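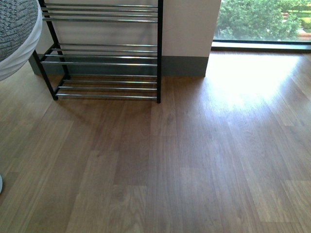 Chapter 17
Goods That Last: How Households Buy, Keep and Replace

Key terms: durable good, semidurable good, service life, replacement purchase, cost per use

A household spends money in two ways. Some of it goes for things that are used up at once, such as food, heating fuel and bus fares. The rest goes for things that stay in the home and give service over time. Economists call these durable goods when they last several years, and semidurable goods when they last for a shorter period. Clothing, shoes, bedding and small tools usually fall in the second group.

The line between the groups is not sharp. A winter coat may be worn for ten seasons, while a cheap toaster may fail in its first year. Statistical offices draw the line by type of product, and a household has to draw its own.
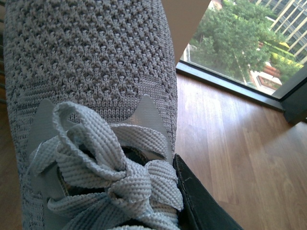
17.1 Service Life and Cost per Use

The service life of a good is the time from first use until the owner stops using it. It depends on how the good was made, how often it is used and how well it is cared for. It also depends on taste – many goods are given up while they still work.

Cost per use is the price of a good divided by the number of times it is used. Suppose a pair of Plamik walking shoes costs 80 dollars and is worn 160 times. The cost per use is 50 cents. A pair at half the price that is worn only 40 times costs one dollar per use. The second pair is cheaper in the store and more expensive to own.

Repairs can be added to the same sum. If new insoles cost 20 dollars and allow 90 more wearings, the total is 100 dollars over 250 uses, or 40 cents each.

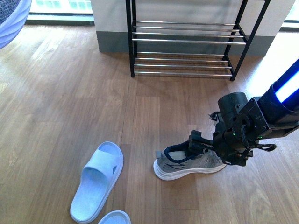
Chapter author: Marit Colvane
Senior Lecturer in Household Economics, Eder College

Most of the data in this chapter come from the Pimemport household survey. Its more than 900 households kept a record of every semidurable good they bought, threw out or gave away. The record began in July and ran for two years. Students should keep in mind that people who agree to fill in a diary may be more careful with money than their neighbors.

17.2 Replacement Purchases

A replacement purchase is made when an owned good is worn out, lost or no longer wanted. In a settled household, most purchases of semidurable goods are of this kind. First purchases are more common after a move, a birth or a change of job.

Replacement can often be put off. Families with a drop in income tend to delay buying shoes and linens well before they cut back on food – a pattern we return to in Section 17.4, where the Pimemport records are compared with store sales.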